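Rühren, bis der Prospekt recht hat

Magnetrührer mit Heizplatte gelten als die Allzweckgeräte des kleinen Labors. Aber wer braucht eigentlich all das Zubehör?

Gangadharan Kurup hat in seinem Leben viele Rundkolben erhitzt, die meisten davon im Ölbad, und er sieht wenig Grund, sich dafür zu entschuldigen. »Das Öl stinkt, es tropft, und irgendwann wird es braun«, sagt er. »Aber es liegt überall am Glas an. Das soll mir ein Metallblock erst einmal nachmachen.«

Genau das versprechen die Hersteller solcher Blöcke seit Jahren. Der Katalog des Händlers Dekerer führt inzwischen 19 Varianten, dazu Griffe, Einsätze und Fühlerhalter. Das Paket, das man Kurup ans Herz legte, kostet 748 Euro ohne Rührstäbchen. Für ein Lehrlabor wie das in Codolbridge, in dem er die Praktika betreut, ist das kein Posten, den man nebenbei abnickt. Die Konkurrenz von Clotard verlangt 734 Euro und legt eine Broschüre bei, in der das Wort »sauber« auffällig oft vorkommt.

Sauberer ist es tatsächlich, das muss man zugeben. Kein Öl am Kolben, kein Öl am Ärmel, kein Öl in der Auswaage. Ob es auch schneller geht, wie die Broschüre behauptet, hängt davon ab, wo man die Stoppuhr drückt. Der Block will erst selbst warm werden, und wer nach dem Versuch gleich die nächste Kolbengröße braucht, steht vor heißem Metall und wartet.

Auf dem Arbeitsplatz sieht die Sache zunächst überzeugend aus: blaues Gerät, silberne Heizplatte, darauf der runde Block mit seiner flachen Mulde und zwei schwarzen Griffen. Daneben der kleine Kolben in seinem Ring, denn ein runder Boden steht nun einmal nirgends von allein. Dieser Ring ist vermutlich das älteste Zubehörteil des Faches und das einzige, über das Kurup nie ein schlechtes Wort verliert.

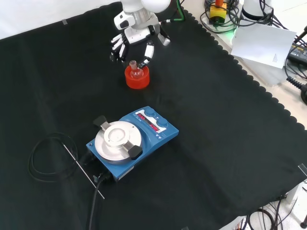
Die Sache mit der Anzeige

Rote Leuchtziffern haben eine eigene Autorität. Was dort steht, wandert ins Protokoll, oft ohne dass jemand fragt, wo gemessen wurde. Die Platte, der Block und die Flüssigkeit im Kolben haben aber selten dieselbe Temperatur, und bei kleinen Ansätzen in einer flachen Mulde kann der Unterschied beträchtlich sein. Kurup lässt seine Studierenden deshalb einmal im Semester beides aufschreiben, den angezeigten Wert und den eines Thermometers im Kolben. Danach, sagt er, werde die Schriftgröße der Anzeige weniger bewundert.

Ein externer Temperaturfühler hilft, sofern man ihn richtig platziert. Liegt er neben dem Gerät, misst er gewissenhaft den Labortisch. Das klingt banal, doch in Codolbridge ist auf diese Weise schon ein Ansatz deutlich über 19 Grad zu heiß geraten – der Regler hatte brav nachgeheizt.

Bleibt die Frage nach der Anschaffung. Bei Baird, einem Laborausstatter mit eigener Werkstatt, rät man zu einem Block mit auswechselbaren Einsätzen und verkauft selbstverständlich auch diese. Kurup hat im Juli 2 Blöcke zur Probe bestellt. Das Ölbad steht weiterhin im Schrank, frisch gefüllt.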